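Elholm Community Wardrobe
Progress report to the Tolentino Fund, period ending January

Work in this period went mainly on sorting the formal wear left over from the Prostden store and getting it into a state where it can be lent out. The Prostden unit has now been emptied and the keys handed back. In total 3,968 items came across to Elholm, of which 661 were too worn to keep and went for rag.

Shirts and jackets are done. They have been sized, labelled and hung on the rails bought with the first part of the grant. Trousers are sized but still need hem lengths written on the labels. Small accessories were left until last and are now being sorted on the tables in the back room. Ties and bow ties came to us mixed together in sacks, so each one has to be taken out, checked for stains and pulled threads, and laid flat before it is given a number.

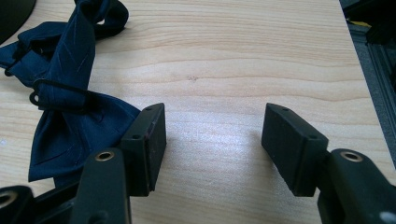
Accessories sorting: a navy blue bow tie on the table, not yet laid flat.

We had expected to finish accessories before Christmas. The delay comes from the labels, which arrived in the wrong width and had to be sent back to Grallness. The replacements fit. Up to 200 accessories still have to be numbered, and we expect to complete these by the end of March.

Lending has started on a small scale. So far 20 full outfits have gone out, mostly for job interviews and school leavers' events, and all but two are back. Cleaning costs per outfit are slightly higher than budgeted and we would like to move the unspent van hire money across to cover them. Please let us know if this needs a separate request.

Next period: finish accessories, complete the trouser labels, open the fitting room one evening a week from 5.30 pm.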